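Bins, Totes and Tubs — a Gallery from the Packing Room

By the Kallio packing room page
12th May
2 min read

We have been meaning to put up a page about the bins for ages, and since the spring clear-out at Kallio finally got us all looking at our shelves, it seemed like a good moment. Bins are not glamorous, I know. But after 5 years of sorting and packing in the same long room I have grown very fond of them, and a good plain tub does more for a tidy workspace than any fancy label system (we tried one of those in November and were peeling it off for weeks).
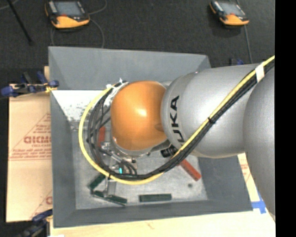 My own favorites are the gray open-topped ones with sloping sides. You can see straight down to the floor of them, small parts don't hide in square corners, and a scuffed bottom never bothered anyone — ours get a wipe on the last day of the week and go right back to work. We bought 40 from Vumilero to start with, and have only retired 2.

If you are choosing some for your own room, measure your shelves first, then measure them again with the bins pulled halfway out. Write in and tell us what you use!

Last updated: 12 days after posting, to correct the number of bins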